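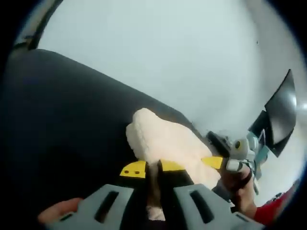
Tips > Cleaning > Dark and shiny surfaces

Keeping black furniture looking black

June, by the Zandport Road kitchen table

I love black furniture. I have loved it ever since I saw a black sideboard in a shop window as a teenager and decided that was what grown-ups had. What I didn't know then is that black shows everything: dust, crumbs, fingerprints, the ring from a mug you swore had a dry bottom, and every single swipe of the cloth you used to get rid of the last lot. After 2 house moves and more black surfaces than is sensible, I've got a routine that works for me, so I'm writing it all down.

Dust first, and dust dry

If you take one thing away from this page, make it this. Don't go in with a spray. A wet cloth on a dusty black top just turns the dust into a grey paste and pushes it about, and when it dries you get those cloudy arcs that only show up when the sun comes in at teatime (always when someone's visiting!).

I start with something fluffy and completely dry. A shaggy mitt is my favourite because you can get your whole hand behind it and go round a curve in one sweep, where a flat duster tends to skip. Light pressure, long strokes, all in the same direction, and then take it outside and give it a good shake. Don't scrub. Grit is what does the scratching, and you can't feel it through a thick pile.

Wash your mitts without fabric softener, by the way. Softener leaves a coating on the fibres and the coating ends up on your table as a greasy bloom. I did this for months and blamed the polish. I wrote a rather cross email to the people who make it, and I'm still a bit embarrassed.

Then barely damp

Once the dust is off, I do a second pass with a cloth that's been wetted and wrung out until I can't get another drop from it. Warm water, one small drop of washing-up liquid in the bowl, no more. If you can see a wet trail behind the cloth, it's too wet. Follow straight on with a dry one before the air gets the chance to do the job for you, especially if you live somewhere with hard water. Ours is dreadful and leaves white spots on anything it dries on.

For satin and matt finishes I stop there. Please don't put furniture polish on a matt top. It won't make it matt and clean, it'll make it patchy and shiny, and you'll spend an afternoon getting it off again with soapy water (ask me how I know).

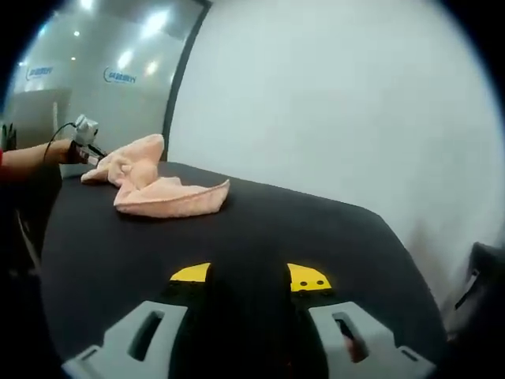 Edges are where I always used to get lazy. You do the big flat middle, stand back, feel pleased with yourself, and then somebody puts their coffee down and leans over and there's a line of fluff all the way along the rim. A rounded front edge on a black table up against a plain white wall is about the least forgiving combination going, with the pale wall showing up any dark smears and the black top showing up all the pale dust. I run the cloth along the edge first now, before I touch the middle, and I pull the table out from the wall once a month to do the back. While it's out I wipe the wall too, just the strip at table height, with a barely damp sponge and nothing on it. Let it dry before you push the furniture back or you'll get a mark.

Fingerprints and sticky bits

Fingerprints are grease, so water on its own only moves them round. I mix one part white vinegar to four parts water in an old spray bottle and spray it on the cloth, never on the table. Test it underneath or round the back first. I wouldn't use vinegar on waxed wood or on any kind of stone, and if you've got the leaflet that came with the furniture it's worth digging out.

For dried-on jam, egg, glue from homework and the like, lay a warm damp cloth on top and leave it for five minutes. Go and put the kettle on. It nearly always lifts off with a fingernail wrapped in the cloth after that. If it doesn't, do it again. Knives and scourers stay in the drawer!

Candle wax is the other way about. Harden it with some ice in a freezer bag, flick it off with an old plastic card, then buff away what's left.

Which cloths I keep

I'm fussy about this. Soft, washed lots of times, no seams and no labels, because a nylon label will scratch a black gloss finish as well as sandpaper would.
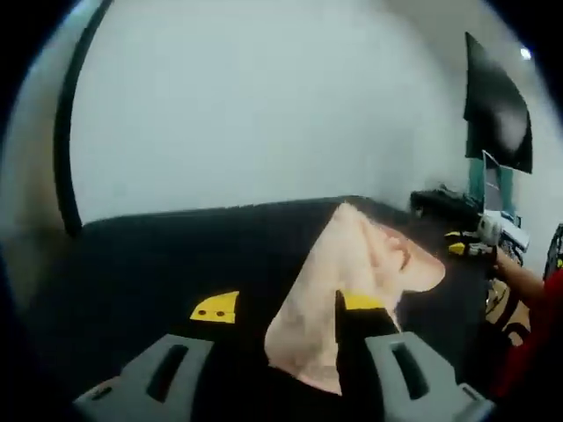
Old cotton vests and pillowcases are lovely once they've gone thin. I cut them into squares about the size of a tea towel folded in half, and I keep them in a shoebox under the sink, separate from the ones that do the cooker. New towels are no good at all, they shed for weeks. If you're buying microfibre, get the short-pile sort for damp wiping and wash it apart from anything cotton, or it'll pick up all the lint in the machine and hand it straight over to your sideboard.

Fold the cloth in four when you use it. Then you've got eight clean faces to turn to as you go, and you don't drag the dirt from one end of the table to the other. I also go over the whole thing with a dry cotton square at the very end, in circles this time, with the big light off and a lamp on low down at one side. The streaks show up beautifully that way and you can chase them.

Stopping the dust coming back

You can't, really, but you can slow it down. Shake rugs outside. Change the hoover filter. Don't fold the washing on the black table, which was my worst habit, as a load of towels drops a whole snowfall of fluff. I've moved mine to the bed and I'm dusting half as often.

A few readers have asked about anti-static sprays. I've tried one and it was fine for a week, then it seemed to go tacky, and I had to wash it all off. Tumble dryer sheets leave the same sort of film, so I've stopped using those as well.

Little scratches

For faint ones in black painted wood, a black wax crayon from the hardware shop rubbed in and buffed off will hide a lot. On gloss plastic I leave them alone. I had a go at one with toothpaste after reading about it somewhere and now I have a dull patch the size of a saucer, with a plant pot sitting on it permanently. Felt pads under lamps and bowls are cheap and save you the bother. Check them every so often though, as they pick up grit and then they're worse than no pads at all.

Next month I'm doing glass hobs, if I can get mine clean enough to write about.

Contact | Copyright Zandport Road Household Tips | Back to top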